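Cluler Revises Upkeep Routine for Its Tabletop Robot Cell

Cluler has changed the way it looks after the robot cell in its Quezada workshop, after a winter in which small mounting problems cost the team more hours than any fault in the arm itself. The new routine took effect in May and covers the gripper, the cabling, the work surface and the cameras.

The cell is used for handling trials with household items. A run is a single pick and place, and the cell has logged 487 of them under the new schedule without an unplanned stop. The longest stretch before that was 58.

"The arm was never the trouble," said Ashraful Jayawardena, who is responsible for the cell. "It was a screw in the finger mount, or the tabletop had crept a couple of millimeters and the calibration was off. You'd spend a morning looking in the software for something you could fix with a hex key."

Under the routine, the gripper fingers come off every 200 runs. The pads are wiped with alcohol, checked for glazing and replaced if an edge has started to lift. The finger screws go back in with a torque driver. After that the operator opens and closes the gripper ten times at low speed and compares the opening width with the value on the log sheet.

Every 1000 runs the mount between the arm and the gripper is removed as well, and the cable is checked along its full length. Jayawardena said the cable loop has to be long enough for the wrist to turn fully but short enough to stay clear of the table. The team settled on the present length after two connectors were pulled loose in February.

Clamps are now checked at the start of each shift, before the arm is powered. The operator presses on each corner of the work surface by hand and tightens whatever moves. Camera stands get the same treatment, and a stand that has been bumped means a new calibration, however slight the bump.

The last check of the morning is done with the arm parked over the far side of the table and the trial items set out, among them a folded towel, a scoop, a yellow plate and a small metal pot.

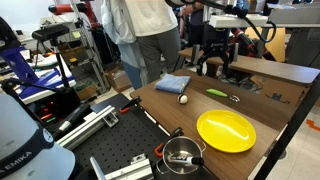
Spare parts and next steps

Finger pads and screws for the cell are supplied by Costis, and a full set is now kept in a drawer next to the controller. Worn pads are bagged with the run number and kept for comparison.

Cluler plans to use the same log sheet on a second cell at its Lernura site later this year. Operators there will be trained in Quezada first, over two shifts starting at 7 a.m.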